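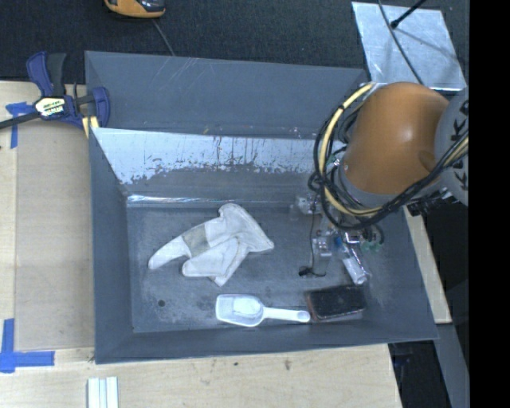
# Marnley Recycling Notices

A table of curbside recycling notices from the town of Marnley, typed up from the printed leaflets that went out with the water bill. Last updated July 22, 2021.

The table has 3,784 rows. Each row is one instruction to residents, such as "rinse jars, lids off" or "no wire hangers." A leaflet usually gives several rows.

## Files

- `notices.csv` — the main table
- `streets.csv` — street names matched to collection rounds
- `materials.txt` — the list of material names used in the `material` column
- `CHANGES.md` — corrections, newest first

## Columns in notices.csv

| Column | Meaning |
|---|---|
| `notice_id` | Leaflet number, plus a letter for the line |
| `round` | Collection round, as printed |
| `material` | One name from `materials.txt` |
| `text` | The instruction, word for word |
| `hauler` | `promberg` or `peixoto` |
| `checked` | `y` if a second person compared it with the paper |

Spelling mistakes in the leaflets are kept in `text`. The `material` column is ours and uses one spelling throughout, so "aluminium," "aluminum" and "alum. cans" all become `aluminum`.

## Where it comes from

Two haulers have worked the town. Promberg ran every round at first, and Peixoto took over the streets east of the rail line. Their leaflets look different and do not always agree. Promberg accepted milk cartons with paper; Peixoto wanted them with plastics. Both instructions are in the table and neither is marked as wrong.

Érica Rangel typed most of the rows and wrote `streets.csv`. The leaflets were scanned with Lunent, and the text it produced was then corrected by hand.

## Known problems

- 94 rows have no round number. The corner of the leaflet was torn or the number did not print.
- Marnley Court and Marnley Close are mixed up in some Peixoto leaflets. We left them as printed in `notices.csv` and fixed them in `streets.csv`.
- Holiday schedules are not included. They were on a separate card, and we have only 2 of those.
- `checked` is blank for anything added in June. Treat blank as `n`.

## Loading

The files are UTF-8 with commas and a header row. Some `text` values run over more than one line and are quoted, so use a real CSV reader. Splitting on line breaks will give you too many rows.

## Corrections

Open an issue with the `notice_id` and what the leaflet says. A photo of the leaflet helps — both sides, please, as the round number is often on the back.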